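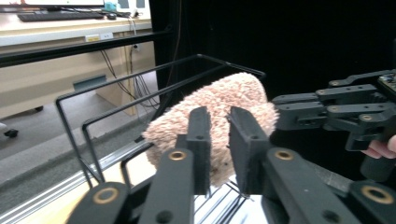

Zuletzt geändert am 9. März

Abbildung 4: Greifen eines hellrosa Plüschteils mit handgeführtem Greifer; von rechts ein zweiter, am Griff gehaltener Greifer, dahinter das Drahtgestell.

4.2 Veränderung der Tätigkeit an den Sortierplätzen

Die Untersuchung am Standort Stillitz erfasste den Übergang von der rein manuellen Sortierung textiler Rückläufer zur Teilautomatisierung mit dem System Preneo. Vor der Umstellung entnahmen die Beschäftigten die Teile von Hand, prüften sie und legten sie nach Warengruppe ab. Seit Januar entfällt ein Teil dieser Arbeit auf das Vorführen von Greifbewegungen mit handgeführten Greifern (Abb. 4). Die aufgezeichneten Bewegungen dienen der Steuerung der Sortierzelle als Vorlage.

Ausgewertet wurden 1.798 Vorführungen. Eine Aufzeichnungseinheit dauert 60 Minuten, danach folgt eine Pause von 10 Minuten. Die Einteilung wurde nach der Erprobungsphase festgelegt und gilt für alle Schichten.

Weiche Teile mit hochflorigem oder schlingenartigem Gewebe stellen andere Anforderungen als formstabile Ware. Die Kontaktfläche liegt zwischen zwei Fingerspitzen, das Material weicht nach oben und zur Seite aus. Die Bedienenden müssen die Schließkraft allein über den Griff dosieren; die taktile Rückmeldung der Fingerkuppe fehlt. In den Interviews wurde dieser Verlust häufiger genannt als die Haltearbeit im Unterarm. Beidhändiges Führen verlangt zudem eine Abstimmung der Annäherungsrichtungen, die bei der Handsortierung ohne bewusste Planung abläuft.

Für die Arbeitsorganisation ergeben sich zwei Befunde. Erstens verschiebt sich der Leistungsmaßstab: Bewertet wird die Verwertbarkeit der Vorführung, die Stückzahl tritt zurück. 89 Prozent der Vorführungen wurden ohne Nachbearbeitung übernommen. Die übrigen gingen an die Beschäftigten zurück — anfangs ohne Angabe von Gründen, was in mehreren Gesprächen als Kontrolle beschrieben wurde. Zweitens entsteht Erfahrungswissen über Grifffolgen, das in der bisherigen Eingruppierung nicht vorkommt. Eine Anpassung der Tätigkeitsbeschreibung lag zum Ende der Erhebung nicht vor.

Ein Vergleich mit dem Standort Prirkeck ist nur eingeschränkt möglich, da dort ausschließlich Kartonware bearbeitet wird. Die Belastungswerte beider Standorte werden in Abschnitt 4.3 getrennt ausgewiesen.

Verwandte Beiträge
Pavlović: Taktile Rückmeldung bei handgeführten Greifwerkzeugen
Anlernzeiten in der Textilsortierung
Eingruppierung bei teilautomatisierter Arbeit

Diese Website verwendet Cookies. Einstellungen | Akzeptieren

Kontakt | © Pavlović | Nach oben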